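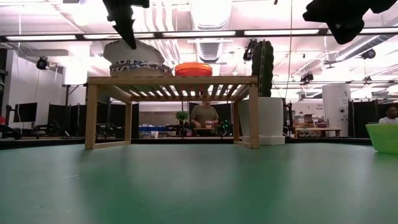

Search this site
Enter keywords

About Clomance

Clomance is an independent research organization that records and studies political violence and armed conflict. It was established to give humanitarian agencies, journalists and public officials a dependable account of where violence takes place, who is involved and how civilians are affected. The organization is registered as a nonprofit and takes no position on the outcome of any conflict it covers.

Our work

Researchers at Clomance review local and national news sources, statements by the parties to a conflict, and reports submitted by partner groups. Each incident is entered by one researcher and reviewed by a second before it is released. Where sources disagree on casualties, the lowest credible figure is entered and the disagreement is noted in the record. Entries are corrected when better information becomes available, and all corrections remain visible to users.

The organization currently covers 47 countries and works with source material in 40 languages. Regional summaries are issued every week. Longer reports on ceasefires, election violence and the protection of aid workers are issued during the year, and an annual review appears in March.

Structure

Clomance has seven regional desks, each led by a senior researcher. The main office is in Cledadbridge, where the data, editorial and training teams are based. A staff of 50 is supported by contributors in the regions covered, many of whom are not named in our publications for reasons of safety.

Meenakshi Kushwaha is Executive Director. She is responsible for the overall program and for relations with partner organizations. Narendra Tomar is Director of Research and oversees coding standards, source review and the correction process. Both report to the Board, which meets four times a year.

The Brerner Fellowship

Early-career researchers may apply for the Brerner Fellowship, a paid placement of seven months at the Cledadbridge office. Fellows are assigned to a regional desk and complete one piece of original research under supervision. Applicants should be able to read at least one language used in the region of their choice.

Funding and independence

Clomance is financed by grants and by subscriptions to its briefing service. Funding is not accepted from any party to a conflict under review. Funders do not see reports before publication and have no part in editorial decisions. Audited accounts are available on request.

Requests for data access, corrections and media inquiries should be directed to the Cledadbridge office.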